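Keep the Empties in a Box

I have kept my empty bottles in a box by the living room table for most of a year, and I think more households should do the same. The usual advice is a tall bin under the sink. I had one from Hamann, 40 liters, and it was a bad purchase. It took up the whole cupboard, it smelled by the second week, and I only emptied it when the door stopped closing.

A shallow box with no lid fills up fast. When it's full, the bottles go back to the store. My trips are short now, 15 minutes on foot, and I carry one box. A bag tips over on the way. A box sits flat on the table while you load it, and two soda bottles side by side tell you how much room is left.

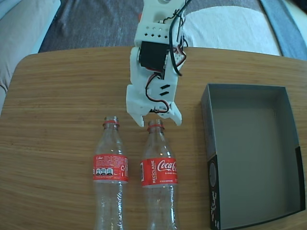
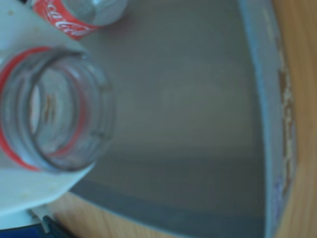
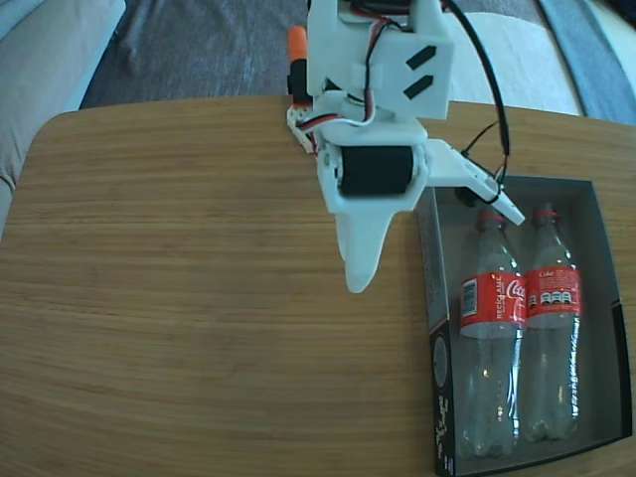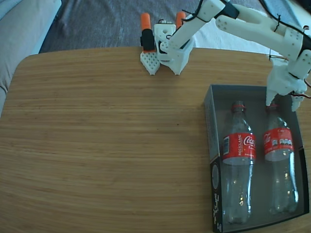
Wilma Dewulf wrote in to disagree. She says an open box of empties in the living room looks like a party nobody cleaned up, and that she would sooner crush everything flat and go once a month. Her building has 742 apartments and one return machine, so she may have a point about the line.

I still wouldn't crush them. The machine at my store wants bottles in their original shape with the label readable, and it spits out the rest. As for looks, a dark box on a table doesn't bother me. Mine is a sturdy gift box that would have been thrown out in March. It cost nothing, and when it wears out I'll use another one.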